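THE LAST FERRY TO TANOLI

Missed it by a minute. Less. The ramp was still coming up when she got to the barrier, and the man in the orange coat looked at her and then looked at the sea.

"Next one?"

"Wednesday."

So that was that. Suitcase, wet shoes, her mother's letter folded in 3 and going soft in her pocket. Come before the weekend, it said. Nothing about why. Her mother never did put why.

She tried the ticket office. Shut. Tried the café, which was called Suno and smelled of frying, and the woman there said there was a boat, sometimes, if you asked at the far end. Not a proper boat. The Grirkura. Took feed and gas bottles over, and people if they didn't moan.

"How much?"

"Eighteen, last I heard. Cash."

She had two coins and a card. The machine was up the hill by the church and she ran, case banging, past the shut gift shop, past the school, and the machine ate the card, thought about it for an age, gave it back. Then the money. Thank God.

Down again. Rain coming sideways now. Somebody's dog keeping pace with her along teh wall, pleased to be included.
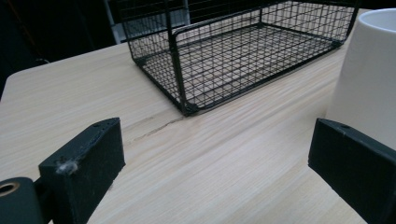 Issue 18, page 3

The skipper was eating a sandwich. He did not stop.

"Tanoli," she said. No breath left. "Please."

"Who've you got over there?"

"My mother. The green house. Above the slip."

He chewed. Looked at her properly then, and she hated it, the way his face went careful — like a door being closed so as not to wake someone.

"You'll be the younger one," he said.

"Yes."

"Get in, then. Put your money away."

"I can pay."

"I know you can. Mind that rope."

She sat between the gas bottles with the case on her knees. Engine coughed, caught. The dog stood on the end of the quay and got smaller, and she wanted to ask him what he knew and did'nt. Not yet. Forty minutes of water first. She could have that much.

Halfway over he handed her the other half of the sandwich. Egg. She ate it all.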